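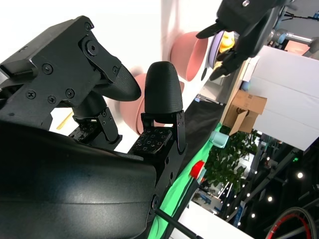 January 19, 2023

So I've given up the car. Well, I've sold it, and if I change my mind in March I'll be properly stuck, as I got 815 pounds for it and you can't buy much back for that. The man who came for it drove it round the block, said the clutch was "interesting" and paid up anyway. I stood on the pavement waving like I was sending a child off to school.

I've been meaning to write about this for ages and kept putting it off, partly as I didn't want to sound smug. There's a certain kind of person who gets rid of their car and then brings it up at every meal, and I can feel myself turning into one. My sister has already asked me to stop.

The sums first, as that's what people ask about. Insurance had gone up again, and then the garage rang to say it needed 600 pounds of work to get through its MOT. I was in the supermarket when they called, holding a cauliflower. I said I'd think about it, went home, and looked at how often I'd driven in the last month. The answer was to the tip, to the big garden centre, to my mum's, and once to the post office in the rain, which I could have walked to in ten minutes if I'd been less of a wet lettuce.

I work from home most of the week. The days I do go in, I get the train anyway, the parking being what it is. So the car mostly sat outside collecting whatever it is that lime trees drip, and every so often I'd go out and move it so the battery didn't die. I was basically keeping a very expensive pet.

Anyway! Life without it. I'm a few weeks in now.

The bus is better than I remembered and also worse. Better in that you can tap on with your card and don't have to grub around for change while the whole queue breathes on you. Worse in that the timetable at my stop seems to have been written by an optimist. The number 4 comes through from Lendby and goes all the way to the hospital, and on a good day it takes me to mum's door with only a short walk at the end. On a bad day two of them turn up together, the first one packed to the windows and the second with one man on it eating crisps. I now always get on the second one. You're welcome.

What I hadn't expected was how much I'd like sitting upstairs at the front. I'm a grown woman with a mortgage and I will speed up to beat a teenager to that seat. You see right into people's first floor rooms (I know, I know, but you can't help it) and there's a house near the roundabout with a full-sized carousel horse in the window. I drove past it for years and never knew.

Food shopping has been the biggest change. I used to do one giant shop and then throw half of it away by the Friday. Now I go little and often with a rucksack and buy what I can carry, and you become very aware of what things weigh. Tinned tomatoes: heavy. Potatoes: heavy and they roll about. Crisps: a joy. I had a phase in the first week of buying nothing but bread and salad, and had to have a word with myself.

It has also meant I've finally tried Hà, the little Vietnamese place between the bus stop and my road. I must have driven by it every week since it opened. I go in on the way home now, when I'm cold and my shoulders hurt, and have the noodle soup with extra lime, and I suspect I'm spending at least some of the petrol money in there. I regret nothing. If you go, get the summer rolls as well, and don't share them.

The thing I was dreading was the tip. I had a broken bookcase in the hall and no way of shifting it, and I walked round it for a fortnight and banged the same hip on it twice. In the end I put it up for free on the local page, saying clearly that it was broken, and it was gone the same evening. A chap wanted the wood for shelves in his shed. I'd have paid somebody to take it, so that cheered me up no end.

Things I miss, to be fair about it. Singing loudly. Having somewhere to keep an umbrella, a spare coat, a blanket and 5 bags for life without any of it being in the house. Going to the seaside on a whim, though when I think about it I had that whim once in the whole of last year and then got stuck behind a caravan. I miss being able to offer people lifts. That one has surprised me. I liked being the one who'd run somebody to the station, and it feels odd to be the one asking.

I don't miss the parking, or the scraping of windscreens. It was bitter on Tuesday morning and I watched my neighbour out there at seven with a bank card and a kettle, and I went back to my toast feeling like the Queen of Sheba.

Am I sleeping better? A bit, I think. I'm certainly walking more, and I've had to buy proper boots, as my old ones let in water at the toe. They've given me a blister on each heel and I'm told they'll soften. If anyone knows a quick way of breaking in stiff leather that doesn't involve wearing them in the bath (mum's advice), please put it in the comments.

A couple of you asked last time whether I'd thought about an electric bike. I have, and I go back and forth. The hill up from the river is no joke and I'd love to sail up it with my nose in the air. But I've nowhere to keep one apart from the hall, and I've only just got the bookcase out of the hall. I might borrow one for a weekend when it's lighter in the evenings and see how I get on. I also haven't ridden a bike since I was at school, so that may be a post in itself.

Next job is working out how to get to my cousin's wedding, which is in a barn, in a field, with the nearest station two villages away. I've got a hat to carry as well.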